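# Teaching the arm by hand: PC teardown

Lay the tower on its side and take the panel off before you start recording. 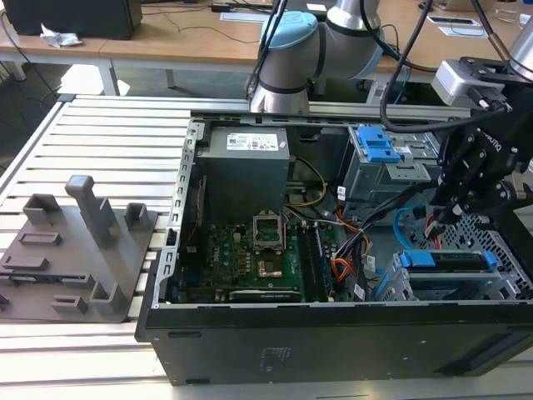 Move slowly near the cables – a jerky demo teaches a jerky arm. Practice each reach 3 times with recording off. Keep your free hand out of the case.

- Record one part per demo.
- Pause for 2 seconds before closing the fingers.
- If you bump the cage, delete the take and start over.
- Save 40 good takes before training.

Rhodri Hopkin keeps the spare screws in a jar lid.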